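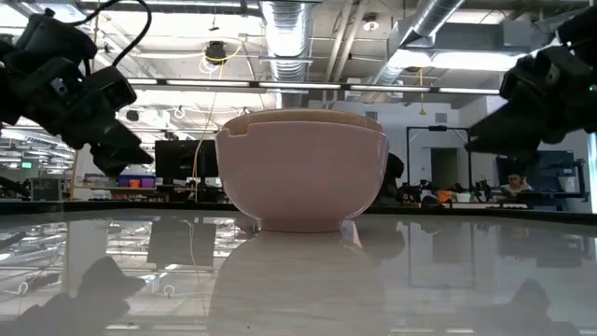
3. Cell set-up and upkeep

3.1 Layout

The cell is built round two identical black arms, one at each side of a white worktop, with their grippers facing each other across the middle. The arms were bought as a pair from Lotard and run from a single Plerkon controller, which sits outside the reach of both. Each arm is held by four bolts to a steel plate, and the plates are pinned to the bench frame so that an arm can be taken off for repair and put back without moving its base point.

The worktop has a gloss finish. It wipes clean quickly and shows dust well, but it mirrors the ceiling lights, the grippers and any object placed on it. We kept the finish and changed the detection step instead (Section 4.2). Figure 3 shows the cell in the start pose for the bowl task: both grippers open, one on each side of a pale pink ceramic bowl with a second bowl nested in it, and no contact on either side. The reflection of the bowl in the table is long and faint. Early versions of the detector sometimes returned a single box covering the bowl and its reflection together, which put the estimated centre too low.

Figure 3. Start pose for the nested bowl task. Both grippers are open and clear of the bowl.

3.2 Daily checks

The cell is checked before the first run of each day. The operator drives both arms to the start pose and compares the joint readings with the stored values. If any joint differs by more than 0.3 degrees, the arm is homed again and the check repeated. A second failure takes the cell out of use until the joint has been inspected.

The grippers are then closed on a steel gauge block and the finger gap is read from the motor encoder. Wear on the finger pads appears first as a slow fall in this reading. Pads are changed in pairs, and on both arms at once, as a worn pad working against a new one tends to turn the bowl during a two-handed lift. Over the period reported here the pads were changed every 1,000 grasps, whatever the gauge reading.

The table is wiped with a dry cloth. Solvent cleaners were tried in the first weeks and given up after they left streaks that the detector picked up as edges.

3.3 Cables

Cable wear was the most common cause of lost time. The cable to the left arm loops up and over the top of the arm. In the first layout this loop was too short, and the cable was pulled tight whenever the arm reached past the centre line. Of the 3,704 runs logged, 44 were stopped by a loss of signal from the left wrist, and all but three of these came before the loop was lengthened.

The repair itself is simple. The arm is parked and powered down, the old cable is cut free of its ties, and the new one is laid in with enough slack for the wrist to turn fully both ways at full reach. The ties are left finger-loose until the arm has been jogged slowly through its whole range, then tightened. We found it worthwhile to mark the cable with tape at each tie - a mark that has crept is easier to spot than a loop that has grown shorter.

3.4 Aligning the two arms

Each arm is calibrated to the table separately, and the two results are then compared by bringing both grippers to the same pointed target at the centre of the worktop. The gap between the two measured positions is taken as the alignment error. After a fresh calibration it was below 1 mm. It grew with use, and we repeated the procedure after roughly 665 runs or after any work on a base plate, whichever came first.

Alignment matters most when the object is stiff. With a ceramic bowl, an error along the line between the grippers goes straight into the squeeze force, since neither side can give way. The closing routine therefore moves both arms inwards slowly, stops each one at first contact, and only then raises the grip force on the two sides together. The upper bowl is not gripped at all and is held only by its own weight.

Related items
Pad wear in parallel grippers: bench results from the Primevo rig
Detecting objects on mirrored worktops
Leinonen cell controller: notes on fault logging

Reader comments (2)

benchside_k: Did you try a matt film over the worktop? We had the same double box fault and it went away, though the film scratched within a month.

torque_log: Section 3.3 would be more useful with the bend radius given. Same wrist fault on ours.

Contact | Copyright and reuse | Page last changed 9/6/20 | Back to top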